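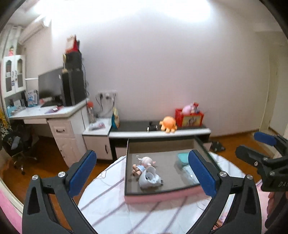

PRESS RELEASE -- for immediate use

22 December 2019

Tiveo opens January toy and storage swap, with 2,000 free places for families

Tiveo, the home organising firm, is to run a national swap for outgrown toys and unwanted storage next month. Registration opens today. It costs nothing to join and there is nothing to buy.

The Tiveo January Swap matches households who have too much of one thing with households nearby who are short of it. Drawer units, lidded boxes, shelf bins, card cases, dolls, figures, building sets, puzzles with all the pieces. Families list what they want to pass on, say what they'd like in return and are put in touch with a match. Handover is at a local swap point or by arrangement between the two households.

There are 2,000 places in this first round. Places go in order of registration and a waiting list will be kept.

Why January

New things come in over Christmas and the old things have not gone out. Tiveo's own helpline gets busier in the first weeks of the year than at any other time, and most callers want the same thing -- somewhere to put toys.

"People ring us wanting another unit," said Hema Nambiar, managing director of Tiveo. "We sell units, so we could just say yes. But quite often the unit they have got is fine and it's full of stuff the children stopped playing with two birthdays ago. Clear that first. If you still need the unit in February, ring us again."

Nambiar started the firm from her spare room and still takes helpline calls herself on some mornings.

How it works

Register on the Tiveo website with a name, a postcode and an email address. List up to 3 bundles. A bundle can be a single large item or a bag of small ones, as long as it is all for much the same age. Photos help but are not needed.

Matches go out by email in the second half of January. Both sides have to agree before any contact details are shared. Anyone who doesn't like their match can turn it down and will be offered one more.

Items should be clean and complete. No electrical toys without their battery covers, no car seats, no cot mattresses. Small parts to be bagged and labelled with the age on the original packaging, if known.

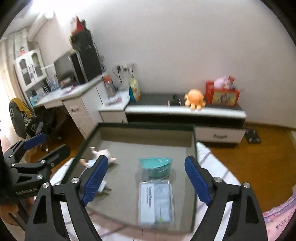
Do I have to give something away in order to receive something?
Every household is asked to list at least one bundle, but it can be as small as you like, a single jigsaw is fine.

Swap points

Two partners are providing space for handovers. Kada, the café group, will set aside a table at each of its branches during quieter hours. Kurup, which runs self-storage sites, is offering a ground floor unit at each location for larger pieces such as chests of drawers. Opening times differ from site to site and will be included in the match email.

Mervyn Penrose, operations manager at Kurup, said: "We've got the room and the trolleys. Please do bring a second person if it's a chest of drawers, our staff can open doors and point but they can't lift for you."

Anything left unclaimed at a swap point after the round closes will be sorted by Asora, the reuse charity, and passed to playgroups and families it already works with. Sumathi Thevar, who heads Asora's children's work, said storage was asked for almost as often as toys.

"A box with a lid that shuts properly. That's what the playgroups want," she said. "We get given lovely toys and then they are living in a carrier bag. So please don't keep back the boxes thinking they're too dull to give."

Tips for sorting before you list

Tiveo adviser Randi Lindqvist has written a short guide for families taking part. It can be downloaded free. Main points:

Do one drawer at a time and finish it before you open the next.
Let children over four choose what stays. Give them a limit they can see, such as one box.
Shoes, socks and dolls' clothes end up in toy drawers. Check before bagging.
Keep sets together in something see-through with the name on a card.
Put maybes away out of sight for a month. Whatever hasn't been asked for goes in the next bundle.

The guide also has a page on sharing a bedroom between two children of diffrent ages, which is the question Lindqvist is asked most at her talks.

What happens next

Registration closes when all places have gone. If the January round goes well a second will be held before the summer holidays, probaby with books added. Schools and nurseries who'd like to register as a group should contact the press office below, as the online form only takes single households for now.

Interviews with Hema Nambiar and Randi Lindqvist available on request, mornings best. Office closed over Christmas but press messages are being picked up.

Press contact: Sivaprasad Arumugam, Tiveo press office

Notes to editors

Tiveo sells and fits home storage and gives free advice by phone.
The swap is free at every stage. No delivery charges, no joining fee.
Kada and Kurup are not paid for the use of their sites.

ENDS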